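Issues Authors Archive Submit
Proceedings > Student Projects > Section 4

4.2 Button task

The Lendlow club logged 1,204 attempts in September and reported them as a success. We are less sure. Oral and Eren scored their own runs, and 42 attempts had no score at all.

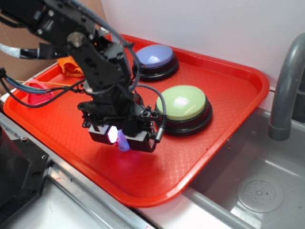 Figure 3. Button task, arm over the tray.

Our main doubt concerns transfer. The students claim the policy "finds the button," yet every attempt used the same layout. With a blue and a green cap on a textured red tray, color alone could guide the arm, and a policy that ignored shape might score just as well. The club ran only 10 attempts with the buttons swapped, too few to settle it.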